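Home Film Music Books Features Letters Subscribe

The Intermission Comes Back to Nasusside

The Pettigrew seats 515, and on a Wednesday in July I was one of 14 people sitting in it. We had come for a three-hour western with an intermission, a real one, with the houselights up and a title card telling us to go stretch our legs. The card got a small cheer. The western, at that point, had not.

I'm old enough to have caught the tail end of intermissions as a child, and what I mostly recall is my father using them to explain the plot to people in the row behind us. Then they went away. Movies kept getting longer and the break kept not returning, and we all became private experts in which scene could be missed. There are apps for this now. You hold your phone under your coat and it tells you the funeral runs four minutes and contains no information.

The Pettigrew's new policy is simple enough. Any feature past the two-and-a-half-hour mark gets a break, whether or not the director asked for one. Desmond Benavides, who books the place and also picks the music that plays between reels, chooses the spot himself. He watches the picture alone in the morning with a legal pad and writes down every moment when he'd like a sandwich. The break goes at whichever one falls nearest the middle.

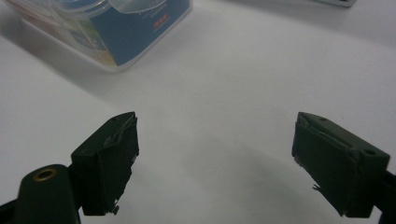
Directors spend two years shaping a film so it builds, and then some fellow with a legal pad lets the air out of it, was how Fatau put it to me in the lobby, still holding a full cup of coffee that had been bought ten minutes earlier and apparently forgotten in the heat of argument. Fatau has sat through all of Béla Tarr and would like you to know it.

I take the point. There are films I would not want cut in two. A thriller lives on not letting you out of the room, and I once saw a submarine picture stopped for a projector fault just as the crew went quiet, and when it started again we were all thinking about parking. But most long movies aren't submarine pictures. Most long movies are a ninety-minute story with a second ninety-minute story stapled to the back, and the staple is usually visible from the balcony.

Benavides found the staple in the western without trouble. The hero rides off to the left, the sky goes orange, the strings swell, and somebody's widow shuts a door. Lights up. Out in the lobby, strangers began talking to each other, which I hadn't seen happen in a movie theater since the trailers got loud. One couple couldn't agree on whether the brother was dead. A man in a windbreaker thought there had been no brother. By the time the bell rang we had settled it by vote, and it was quite satisfying to go back in and be wrong.

Down at the Trivoso, the multiplex by the highway, they've looked at all this and passed. Longer shows mean fewer shows, and a twenty-minute break on a three-hour film is the kind of thing that gives a scheduling department hives. They did try a "comfort pause" over the winter, two minutes long, with a countdown clock. I attended one. Half the audience made it as far as the doors and the other half was trampled, politely, on the return.
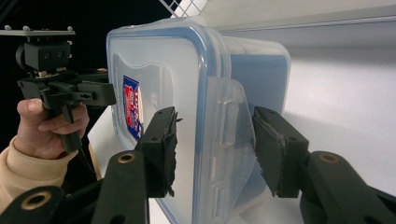 So does a break sell more tickets? At the Pettigrew the long films drew 2,454 admissions over the season, which Benavides calls a good number for titles that used to scare people off, though he won't swear the break did it.

He does swear by the second halves. People sit closer together after an intermission, he told me. They drift down from the back rows, or take a seat beside whoever they were arguing with. I thought this was sentimental until I looked along my own row and found the man in the windbreaker there, two seats over, leaning in to tell me he'd been thinking about the brother.

The western ended at 10:40. The widow opened the door again. I won't say who was behind it, but the windbreaker owes me a soda, and I intend to collect at the next one, a Danish family saga that Benavides says has five good places for a sandwich.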